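## 3 材料与方法

### 3.1 供试种子的来源与采收

供试材料为东方铁筷子杂种群（*Helleborus* × *hybridus*）的种子，分别采自 Harkodmont 试验圃与 Skesutard 苗圃的定植母株。两处母株均已定植多年，长势稳定，开花期略有先后，Skesutard 因海拔较高，蓇葖果开裂时间晚于 Harkodmont。两处母株均为开放授粉，本文不对亲本组合作区分，亦不讨论花色、瓣型等性状在后代中的分离情况。

铁筷子种子在蓇葖果开裂后迅速脱落，且种脐处附有油质体，落地后易被蚂蚁搬运。为避免损失，果实转为黄绿色、尚未开裂时即以细孔纱袋套于花梗，袋口用软线扎紧，扎口处留有少许余量，以免勒伤花梗。套袋期间每日巡视，凡袋内已见种子脱落者当日取回。尚未脱落而果皮已明显变软者，连同花梗剪下，置于通风阴凉处任其自然开裂，不以手工剥取。前期预试验表明，手工剥出的浅褐色种子往往成熟度不足，贮藏中极易霉变，故凡种皮未达深褐至黑色者一律剔除。

采收后的种子以清水漂洗，去除果皮碎片及残留油质体。漂洗时浮于水面的种子多为空瘪粒，予以弃去。漂洗时间不宜过长，以残渣洗净为度。洗净后的种子摊于吸水纸上，待表面水分散失即进入后续处理，全程避免日光直射。

### 3.2 试验处理

本研究关注的问题为：采后贮藏方式如何影响铁筷子种子次年冬末的出苗整齐度。园艺生产中常见的做法大致可归为 2 类，即采后即播与干藏后秋播。前者符合种子自身的生理节律，但要求苗圃在初夏腾出空间与人力；后者便于安排生产及异地寄送，出苗却普遍不整齐，部分种子须延至第二个冬季方能萌发。在此基础上，本研究增设湿藏处理，即将种子与微潮的蛭石混合，装入封口袋中于室温下存放，至秋季再行播种，以考察其能否兼顾生产安排与出苗质量。

湿藏处理的含水量以手握成团、松手即散为准。此标准虽不精确，但与苗圃日常操作一致，便于结果的推广应用。封口袋中保留少量空气，每周开袋换气，同时检查有无霉变。发现霉变种子时，将其连同周围蛭石一并取出，余下种子不作药剂处理。湿藏的暖期定为 90 天，期满后统一移至不加温的冷棚，随自然降温进入冷层积阶段。

干藏处理的种子装入纸袋，置于室内避光处，存放环境与湿藏处理相同，暖期结束时与湿藏种子同日播种。即播处理则在漂洗当日完成播种，播后置于遮阴棚下，保持基质湿润直至入冬。三种处理在入冬后的管理完全一致。

### 3.3 播种基质与容器

播种基质采用 Liritix 播种专用混合料，另掺入粗砂以改善排水。铁筷子种子在基质中停留时间长，经历整个夏秋两季，若基质过细，表层易板结并滋生苔藓与地钱，致使冬末幼苗顶土困难。掺砂后基质表层干湿交替较快，苔藓的发生有所减轻，但夏季浇水频率须相应提高。

容器选用深型方盆。铁筷子胚根先于子叶数周伸出，且入土较深，浅盘播种时胚根抵达盘底后盘曲，移栽易伤根。方盆之间紧密排列，既节省棚内面积，也可减小盆土温度波动。播种时将种子均匀布于基质表面，覆以同种基质，最后铺一层细石砾。石砾层的作用在于防止浇水冲刷，并在一定程度上阻隔苔藓着生。

全部试验共设 167 盆，按来源与处理完全随机排列于冷棚苗床，外围以不计入统计的同规格盆作为保护行。每盆插置标签，注明种子来源、处理方式及播种日期。为防标签在长期室外条件下褪色或脱落，同时绘制苗床排列图，归档保存。室内工作台见图 2。

### 3.4 苗期管理

夏季管理以保湿、防热为主。遮阴网于入夏时张挂，秋分前后撤除。浇水在清晨进行，采用细孔喷头，以基质上层湿润而盆底不积水为宜。即播处理在此期间对失水尤为敏感：种子内的胚在暖湿条件下继续发育，若基质一度干透，发育过程中断，冬末出苗率明显降低。因此在高温时段，即播处理的各盆须逐一以掂重法判断含水状况，不得仅凭表面颜色决定是否浇水。

入秋后逐步减少浇水。冷棚两侧通风口除遇大风及强降雪外始终敞开，以保证种子获得足够的低温积累。铁筷子幼苗耐寒性较强，子叶期可耐受轻度霜冻，过度保温反而易诱发灰霉与猝倒。棚内不设加温设施，亦不覆盖无纺布。啮齿类动物在冬季会刨食播种盆中的种子，故苗床四周及上方加设金属细网，网脚埋入土中。

自 1 月起每周观察出苗情况，以子叶完全脱离种皮并展开作为出苗标准。种皮未脱而子叶已顶出土面者，记为待定，下次观察时再行判定，不以人工方式协助脱壳。观察中如发现幼苗猝倒，记录后将病苗及周围表土移除，该盆继续保留于统计之中。

## 4 结果与讨论

### 4.1 不同处理的出苗表现

即播处理出苗最早，且集中程度最高，多数盆中的幼苗在较短时段内相继展开子叶，同一盆内植株大小接近，便于成批移栽。湿藏处理的起始出苗时间稍晚于即播处理，但后期进度较快，至观察期末两者总体水平相近。干藏处理出苗零散，部分盆在整个观察期内未见幼苗。对未出苗的干藏盆进行抽样检查，所得种子大多仍饱满坚实，切开后胚乳洁白，胚体细小，未见明显发育。由此判断，这部分种子并未丧失活力，主要是胚的发育尚未完成。

两处来源之间，出苗早晚的差异小于处理之间的差异。Skesutard 来源的种子采收较晚，暖期相应后移，但由于该年秋季降温平缓，冷棚内温度下降较慢，未对其胚的发育造成显著限制。若遇秋季骤冷年份，晚采种子是否仍能完成暖期发育，尚需多年观察方可定论。

需要指出的是，湿藏处理在各盆之间的表现并不一致。部分批次在暖期内即出现胚根提前伸出的现象，播种时须格外小心，稍有碰触即折断根尖。胚根折断的种子播后虽有少数仍能长成幼苗，但生长迟缓，子叶偏小。生产上若采用湿藏法，宜在暖期后段增加检查次数，一旦发现胚根露白，即应提前播种，不必拘于既定日期。

### 4.2 基质与覆盖层的影响

掺砂基质总体表现良好，但个别盆因混合不匀，盆内粗砂沉积于一侧，导致浇水后水分偏流。此类情况在装盆阶段即可避免：混合料应在略潮状态下翻拌，过干时粗砂与有机质颗粒易分层。装盆后轻敲盆壁使基质落实即可，切忌用力压实。

石砾覆盖层对苔藓的抑制作用在遮阴棚下较为明显，移入冷棚后则有所减弱，至冬末，石砾间隙中仍可见零星苔藓。地钱的发生则与浇水习惯关系更大，凡浇水偏多的苗床边角，地钱往往成片蔓延，需手工剔除。剔除时应以竹签自边缘挑起，避免将石砾及表层种子一并带出。覆盖层厚度也应适当控制，石砾过厚时幼苗下胚轴伸长，子叶展开后易倒伏。

### 4.3 移栽时机

关于移栽时机，现有栽培资料说法不一。部分资料主张子叶展开后即行分栽，理由是此时侧根尚少，伤根有限；另一部分则建议待第一片真叶充分展开后再移。本研究在观察期结束后，将多余幼苗分作 2 组进行比较，结果显示，子叶期移栽者缓苗较快，但对移栽后的空气湿度要求较高，遇干燥多风天气时子叶边缘易焦枯；真叶期移栽者缓苗稍慢，成活情况较为稳定。就一般苗圃条件而言，真叶期移栽更为稳妥。若播种密度过大，幼苗相互遮蔽，则以子叶期及早分栽为宜。

移栽时应托住整个根团，将幼苗自盆中整体倒出后再行分离，不宜逐株拔取。铁筷子主根较脆，分离时可将根团浸于水中轻轻晃动，使基质自然脱落。新盆中的植入深度以子叶着生处略高于基质表面为准，埋深过度易致根颈腐烂。移栽后的幼苗置于遮阴处，恢复生长后逐步增加光照，首次施肥应待新叶抽出之后，浓度宜低。

### 4.4 对生产实践的启示

对于自行采种、自行播种的苗圃，即播法仍为首选。其所需场地虽在初夏与其他作物的育苗安排有所冲突，但播种盆可置于光照较弱、不适于其他作物的角落，实际占用的有效面积有限。约束更多来自夏季浇水所需的持续投入，苗圃在制定计划时应将此项工作明确落实到人，并预留高温期的轮值安排。

对于需要异地交换或寄送种子的情形，湿藏法较为适宜。Harkodmont 试验圃在与 Bermúdez 苗圃交换种子时，即以微潮蛭石包裹种子寄出，收件后直接转入暖期存放或立即播种。寄送过程中应避免包裹受到挤压，并在包装外注明采收时间，供收件方推算剩余的暖期时长。未注明采收时间的种子，建议收件后尽快播种，由自然温度变化完成后续过程。

干藏种子并非没有利用价值。凡已购入或收到干藏种子者，播种后不应因首个冬季未见出苗而弃盆。播种盆应继续保湿管理，越过第二个夏季，至次年冬末再行观察。期间若需清理表层苔藓，应尽量浅作，以免翻动种子。

本研究尚存在若干局限。其一，供试种子均来自开放授粉母株，遗传背景复杂，不同母株之间的差异可能掩盖部分处理效应。其二，湿藏含水量依手感判断，操作人员之间难免存在偏差。后续工作拟按单株分别采种，并以称重法控制蛭石含水量，以期对上述结论作进一步检验。 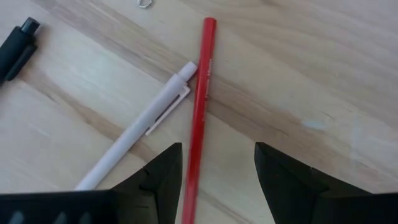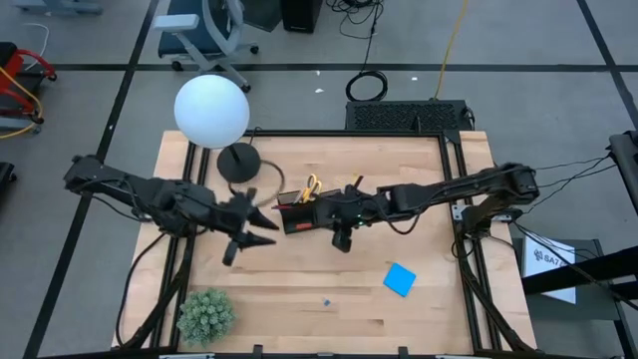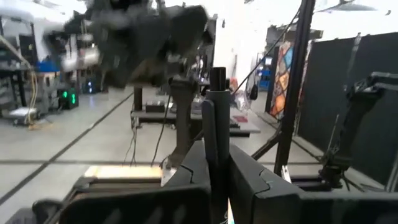
图 2 工作台

一份审阅意见对湿藏法的推广持保留态度，认为每周开袋换气的要求在小型苗圃中难以长期坚持，而一旦漏检，整袋种子可能因霉变而损失；该意见同时建议，将同一批种子分装于多个小袋，使霉变的影响限于局部，并询问换气间隔能否适当延长。分装的建议已纳入后续试验方案。至于换气间隔，本研究未设相应对照，现有数据不足以作出回答。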